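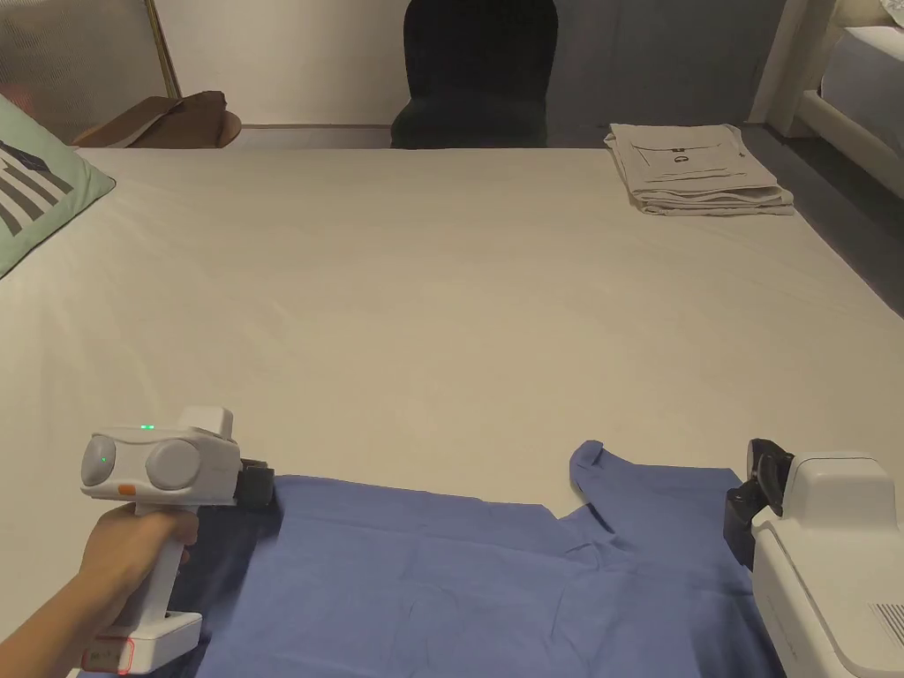
Call for participants: operators for the Prundemari repeat trial
Stirkura Handling Research
Posted January 5, 2024

Stirkura is looking for eight paid participants to operate hand-held grippers in a repeat trial of garment handling on bed surfaces. The trial runs in February in a furniture showroom. It has been opened because part of the data recorded in the first Prundemari trial is unusable and because the fault behind it led to a safety stop at our Darkik test cell.

Background to the fault

In the first trial, operators folded and moved clothing with a gripper in each hand. Each gripper logs its own position and the opening between its fingers. The logs are then replayed on a pair of robot arms at Darkik, with no person inside the enclosure.

During replay of one shirt sequence, the left arm did not open at the release point. It carried the shirt through the next placement, and the finger tips were driven into the mattress until the force limit tripped. Nobody was hurt. The mattress cover was torn and one finger was bent at the pivot.

The arm had followed its instructions correctly. The opening value in the log had frozen while the operator was releasing the cloth, and stayed frozen for three seconds. The position data carried on normally over the same interval, so the file passed the automatic check. A manual review then found the same signature in 80 recordings. All of them have been withdrawn, and replay of fold sequences is suspended until the cause is confirmed.

The current working explanation is an intermittent connection to the finger encoder, provoked when the grip is rotated inward under load. Bench tests have reproduced the freeze on some units and failed to reproduce it on others. We need the movement of real operators over real working periods.

The work

Participants will work standing at a display bed and carry out short handling tasks with shirts and other folded textiles: grasp at an edge or corner, lift, fold, release, move to a stack. A share of the tasks will require deliberate inward rotation of one wrist. An observer will compare the live opening value with the fingers and mark any disagreement by voice.

Shifts are four hours, including breaks. Each participant will be booked for three shifts, on separate days. The showroom remains furnished and lit as it is for customers, and staff and visitors may be present in other areas.

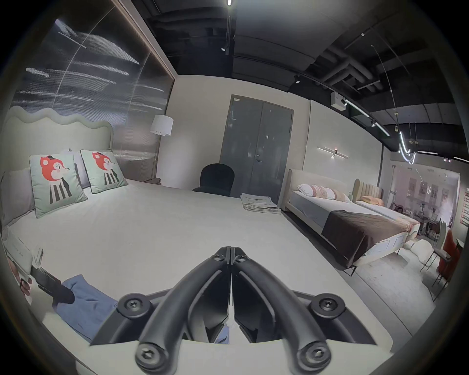 Ifigeneia Antoniadis asked, on reading a draft of this notice, that it state plainly that operators were not at fault in the first trial, and added that two of them had reported a soft click in the left grip well before the safety stop and had been told to carry on. The reports were entered as comfort remarks and did not reach the hardware log. For the repeat trial, any participant may stop a task at any time, for any sound, looseness or doubt, without loss of pay. A stopped unit is tagged and set aside. It does not go back into use on the same day.

Other changes since the first trial:

Cable strain relief has been refitted on all units.
A frozen opening value now triggers an audible tone after half a second.
Finger pivots and pad screws are checked before each shift and signed for by the observer.
No recording goes to Darkik until it has been reviewed by a second person.

Pinch hazard: the fingers close on the trigger and have no powered drive. They can still pinch skin at the pad and at the pivot. Rings and bracelets must be removed, and long sleeves must be fastened at the wrist.
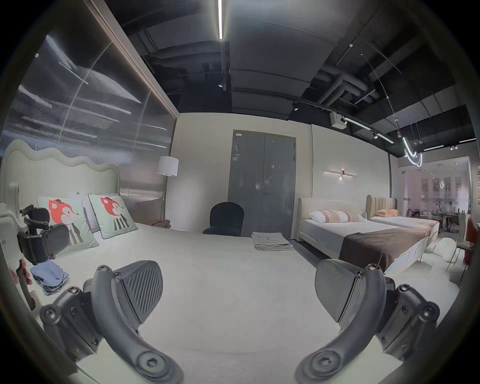 Fatigue is the other known hazard. The grippers are held clear of the body for much of a task, and most operators in the first trial reported a sore forearm by the end of the shift. Rests are scheduled and compulsory.

Who can apply

You must be 18 or older, legally able to work in Canada, and able to stand and use both hands for the length of a shift with breaks. Left-handed applicants are particularly wanted. You do not need experience with robots. Experience in laundry, retail folding, garment finishing or housekeeping is an advantage.

You should not apply if you have a current wrist, elbow or shoulder injury, or if you have had hand surgery in the past year. Operators from the first trial may apply and will be assessed on the same basis as everyone else.

Pay and data

Participants are paid hourly at the Stirkura casual operator rate, which is confirmed in writing before booking. Paid training takes place before the first shift. The grippers carry cameras, and recordings may include your hands, forearms and voice. Recordings are kept for fault analysis and, once cleared, for replay. The consent form lists both uses separately and you may agree to the first without the second.

How to apply

Send a short note with your availability, dominant hand and any relevant work experience to Rosalinda Sebastian, trial coordination. Technical questions about the encoder fault go to Gunnlaugur Bergmann. A copy of the incident summary is available to applicants on request and will be provided to everyone who is booked.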